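Clikach Fitted Sheet Set, Queen: 11 Months On

Posted by Telmo Garrido
August 14, 2025

14 shares | 6 comments

I bought two sets of these sheets last spring, one for our bed and one for the spare room. The spare set has hardly been used. Ours has been on the bed every second week since, and it has been washed and line-dried each time, so this is mainly a review of that one.

The set comes as a fitted sheet, a flat sheet and two pillowcases. It is a cotton percale, sold in white, oatmeal and charcoal. We took the oatmeal. I paid $251 for the two sets together, including postage to Ballarat, and they turned up in a cardboard sleeve with no plastic.

Feel

Stiff out of the packet. The first night was like sleeping on a tablecloth and my partner went back to the old flannelette. After three washes it had softened a fair bit, and by the sixth it was where it has stayed: crisp, a bit dry to the touch, cool in summer. If you like the slippery sateen type you won't like these.

In July the bedroom gets down to single figures overnight and percale is cold to climb into. We used an electric blanket underneath and the sheet had no trouble with it.

Fit

The packet says it suits mattresses up to 40 cm deep. Ours is 35 cm with a topper and the corners stay put. The elastic runs the whole way around, which I prefer to the kind that is only sewn across the corners. On the spare bed, a thin old innerspring, there is too much fabric and it bunches along the sides.

There is a small tag at the foot end marked "bottom". I thought this was silly until I had made the bed a few times in the dark.

Washing and drying

They shrank a little in the first wash, mostly in length, and have held their size since. I wash at 40 degrees with ordinary powder and no softener. On the line they are dry in a morning if there is any wind. I tried the dryer twice and both times the fitted sheet rolled everything else up inside it and came out damp in the middle.

They crease badly. I don't iron sheets and don't intend to start, so I fold them straight off the line and put up with it.

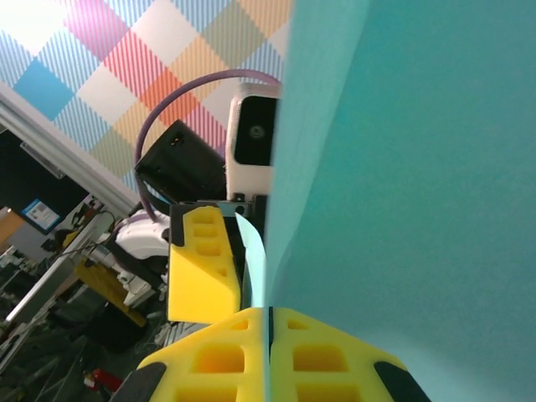
Wear

One pillowcase has a pulled thread near the hem, probably from a zip in the same load. The fitted sheet has pilled slightly where my feet go. The colour has gone a shade lighter overall but evenly, and the two sets still look like a match unless they are side by side.

The stitching on the flat sheet's top hem came loose at one end in about the fifth month. I emailed Clikach and got a reply from Rizwan Jafri, who offered a replacement flat sheet or a part refund. I took the sheet. It arrived nine days later and has been fine.

Compared with the Kurnard set

Before these we had the Kurnard bamboo blend. Those were softer from the start and cost less, but the elastic had given up by the second winter. The Clikach elastic shows no sign of that yet.

Would I buy them again? Yes, for a deep mattress, and in white next time so the pillowcases can be bleached. For the spare room I'd get something cheaper and shallower.

6 comments

Contact | Privacy | © Telmo Garrido | Back to top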